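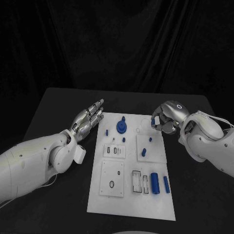

Project Report: A Sorting and Assembly Board for Practicing Hand Skills

Introduction

Our group wanted to make something you could put down on a table and start using without a long talk first. We had all played with shape sorters and peg boards when we were little, and at our first meeting we spent most of the hour remembering which ones we liked and why (the marble runs came up a lot, though they had nothing to do with the assignment). What we kept coming back to was how much a simple board can ask of your hands. You pick a piece up, you turn it until it feels right, you line it up with its spot, and you set it down. That sounds easy until you try it with a small piece and a close fit!

The assignment was to design and build one object for practicing fine hand movements, test it, and write up what we learned. We named ours the Mondport board, after the street where two of us catch the bus, and the name stuck before anyone could think of a better one.

The layout

The base is a white rectangular board, and on top of it sit several smaller white plates. The parts that go with them are blue. We went back and forth on color for longer than we should have. An early version, which we called Ondach, used a different color for every shape, and it was very cheerful, but people told us they were matching colors and hardly looking at the shapes at all. Once all the parts were blue and everything underneath was white, they had to look at outlines, and that was much closer to what we were after.

The gear-shaped part has its place toward the far side of the board, near the middle. It was the first part we drew and it is still the one everybody reaches for. The pegs are the small, fussy pieces. One of their places is up in the far right area, where a circular outline on the board shows you where you are headed. We like the outlines very much. They give you a target to look at while your fingers are busy with the peg, and they made our written instructions shorter by almost a page.

Having the plates as separate pieces was a late decision, and a good one. With Ondach, everything was in one slab, so when we got a single hole wrong we had to redo the whole thing. Now we can lift one plate off, fix it, and put it back, and the rest of the board stays as it was.

The table and the background

We did not expect to write a section about furniture, but the place where you use the board turned out to matter quite a bit. We began on a pale desk by the window. The white board nearly disappeared into it, and people would feel along the edge with a thumb to find where it stopped. After that we moved to a black table with a matte top, and the difference was wonderful. The edges of the board were plain to see, and there was no glare coming off the tabletop.

We also hung a black curtain behind the table. The room we share has shelves full of other groups' work, and it is very hard to concentrate on a small blue peg when there is half a papier-mâché volcano behind it. The curtain hangs in loose folds and we never managed to get them even, so after a while we let them be.

The board sits at the center of the table. We tried it closer to the front edge, which was comfortable for short arms, but people kept resting their wrists on the table and sliding the board away from themselves.

How a session goes

We wrote a short routine so that every session would be alike:

1. Place the board in the center of the table with the gear-shaped part's place at the far side.
2. Look the whole board over before touching anything.
3. Pick up a peg between the thumb and fingers and hold it upright.
4. Bring the peg over its circular outline and pause there for a moment.
5. Lower it straight down.
6. Carry on with the other parts in any order you like.

Step four was added after our second round. People who paused above the outline made fewer second tries than people who went straight in, and they also seemed to enjoy it more. 

Results

We ran 18 sessions in all, and 17 of them gave us notes we could use. (The notes from the other one were left on the bus, which is a sad story for another report.) The longest session took 12 minutes and most were a good deal shorter. The pegs caused the most second tries by far. The gear-shaped part caused hardly any, and we think its size and its toothed edge help, as you can get a grip on it from nearly any side.

The most common comment was that people wanted another board straight away. We were very pleased by that, although it does suggest we made this one a little too easy.

What we would change

The next version already has a name, Irkovon, and a page of sketches. We would like closer fits on some of the plates, and perhaps one part that only goes in after another is in place. We would also make a second set of pegs from the start, because small things roll, and a black table with a dark curtain behind it is a fine place to lose them if they go over the back.

Our full notes and drawings are in the project folder, with the Ondach drawings kept at the back for anyone who would like to see where we started.

Submitted 12 Feb 2024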